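# Monosska Weekender: two-day pass

Okay, so the passes are up! I've been going to fan conventions since I was too short to see over the merch tables, and Monosska is the one I end up helping with every year, so forgive me if this page gets a bit gushy.

The two-day pass gets you into everything on the main floor: the dance cover stage, the drama screenings, the fan market and the late karaoke room (bring throat drops, I mean it). Last September we had 3,805 people through the doors, and the line for the Saturday showcase went right past the parking lot. This time we've moved to the bigger hall at Sterstead and capped it at 3,000 passes a day, so you should be able to get a snack without missing a whole set.

**What you get**

- Entry both days, from 10 in the morning
- A fabric wristband – please don't cut it off on the first night, we can't swap it
- The printed program, with Niloufar Rahimi's stage map on the back
- One raffle ticket for the signed album table

**What you don't get**

Hi-touch and photo sessions are separate. There are only 200 of those and they're drawn by lottery, so buying your pass early doesn't move you up. I know, I know. We tried first come, first served once and the site fell over in four minutes.

**Picking up your pass**

Grekero handles the mailing, and envelopes go out two weeks before the show. If you order after that, your pass will be waiting at the will-call window on the left side of the lobby. Bring the email and something with your name on it.

Lightsticks are welcome, and so are banners, as long as they're no wider than your shoulders. Leave the big camera lenses at home, because the artists' teams are really strict about them.

You can pass your ticket on to a friend up to the Saturday before – just change the name in your account. After that I can't help you, even if you ask very nicely! 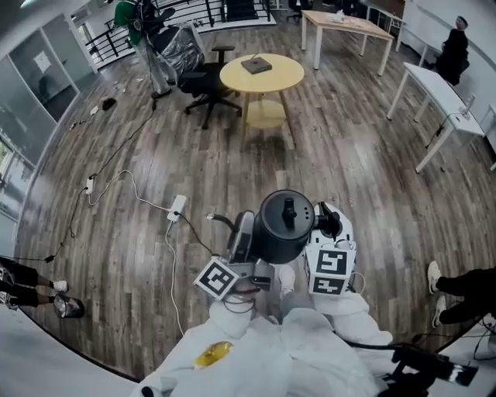 Kianoush Talebi: Does the name change work if I bought two passes on one order? I only need to move one of them, and my account shows both under my name.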